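The gripper that closed on nothing

31 Mar 2018

Most of my evenings this month went into one fault, and I want it written down before I forget the order in which I ruled things out. The job is a simulated arm with a two-finger gripper that picks up a curved black part and puts it on a round disc. The controller is Driseo, the planner is Poltik, and both talk to the simulator through a bridge that Reiko Tsuji wrote and I now maintain.

The symptom was simple. In 16 trials, seven ended with the fingers shut, the gripper reporting a good grasp, and the part still on the table. The arm then carried out the rest of the sequence as if it had the part. It lifted, moved across, lowered, opened, and logged a success. The other nine were fine.

A missed grasp in simulation costs a few minutes. A missed grasp that is reported as a success is a different class of problem. The same state machine runs on the real arm in the workshop, and there the "holding" flag also sets the speed limit and decides whether the arm may pass over the fence line at the near side of the bench. If the flag is wrong, the limits are wrong. That is why I stopped all hardware runs on the first evening and left the key switch off until I had a cause.

My first guess was friction. The part is smooth and tapers to a thin end, and the contact settings had been copied from an older setup with square blocks. I raised the friction value, then doubled the solver steps. Same result, with slightly slower runs. I should have looked at the logs before touching either, and I have put both back to where they were.

My second guess was the pose estimate. I compared the estimated part position against the simulator's own value for every trial. The largest error was 5 mm, well inside the finger opening, and the failed trials were no worse than the good ones. So the arm was being sent to the right place.

The third guess was closer. The grasp check in Driseo has two conditions: the fingers must have stopped moving, and the measured finger force must be above a threshold. Either can be fooled alone, but both together should be hard to satisfy with nothing between the fingers. In the failed trials, both were true. The finger gap was also logged, and it read zero. No one had asked the check to look at it.

A closed gripper pressing on itself has stopped moving and has plenty of force. With the square blocks this never came up, as a block that wide is difficult to miss. With a thin part it comes up whenever the fingers close a little too early.

That left the early closing. I went through the trace one step at a time, from the open approach onward.
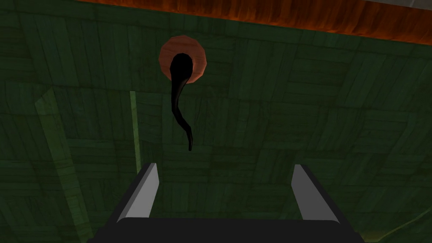

Poltik sends an approach target and a close command as separate messages. The bridge is supposed to hold the close command until the controller reports that the arm has arrived. When I moved the bridge to the new message queue in October, I kept the arrival test but set its timeout to 15 control ticks, which had been a sensible value at the old update rate. At the new rate it is far too short. When the timeout ran out, the bridge treated it as an arrival and passed the close command through.

So there were two faults. The bridge closed the gripper on a timeout, and the grasp check accepted an empty hand. The second hid the first for five months.

The fixes:

Timeouts in the bridge are now set in seconds and converted once at start-up. A timeout raises a fault and stops the sequence. It can no longer count as an arrival.

The grasp check now needs a minimum finger gap, set per part. If a part has no gap value, the program refuses to start.

The gap is tested again after the lift, before the speed limit changes. A part can be gripped and then lost on the way up, and the old code would have missed that as well.

Success is now decided by the simulator's part position at the end of the run. The state machine no longer marks its own work.

I reran the same 16 starting positions with the old timeout and the new check, to see the check fail properly. It raised a fault in the same seven. With both fixes in, all 16 placed the part.

Miyuki Shibata read the patch and asked what happens if the gap sensor itself sticks. At present, a stuck reading above the minimum would pass. I have added a test that opens and closes the empty gripper at start-up and compares the two readings — crude, but it catches a dead sensor. It does not catch one that dies halfway through a run, and I don't have a good answer for that yet.

The key switch is still off. Before it goes back on I want to run the start-up test on the real gripper with the arm parked, then repeat the approach at the lowest speed with the part clamped down. The finger pads on the real unit are soft, so its closed reading may not be zero, and the minimum gap will need to be measured again for each part.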